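Notebook – bag lining task, teleop sessions
May, started 9:20

Continuing with the bin liner task on the Steltia leader arms. Goal for the block was 20 usable demos. Got 17. Vaughan Katene drove the first half, I drove the second.

Changes from last session: grip force limit lowered one step, wrist cable re-routed with more slack, episode timeout extended. Controller gains untouched. Logging through Nuvby as before, one folder per operator. The clock offset between the leader and follower logs is still there, so align on the gripper close event and ignore the timestamps.

Episodes 1 to 4 thrown out. Operator kept closing on two layers of film at once and the container came up with the bag. Fixed by approaching the rim at a steeper angle and opening the jaws wider before contact. Wrote this into the operator sheet so both of us do it the same way. 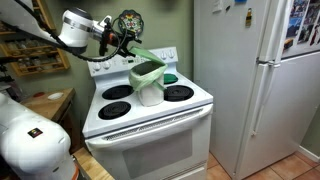 Rim pull on the range top, green liner. Gripper holding the back edge, front flap over the side.

The pull direction matters more than I expected. Straight up tends to drag the container. A diagonal pull gives a cleaner stretch but uses more reach, and the elbow gets close to its soft limit. Vaughan prefers the diagonal and his demos are shorter. Mine have a pause before the release which should be trimmed or the policy will learn it.

Cable: still loops at the gripper when the wrist rolls past its midpoint. No snag today but I do not like it. Reinholz clips are on order. Until then keep the roll small and reset the wrist between episodes.

Episode 18 was stopped early, follower lagged and then jumped. Same symptom as the Fosberg bench. Restarted the bridge process and it cleared. Not counted.

To do
– trim pauses before release, my episodes only
– relabel "fold" and "drape" as one step, we were not using them the same way
– try the thinner bags with the same force limit
– ask Vaughan for his leader arm spring setting
– replay three demos open loop before any training run

Stopped at 4:40. Arm parked, brakes on, logs copied.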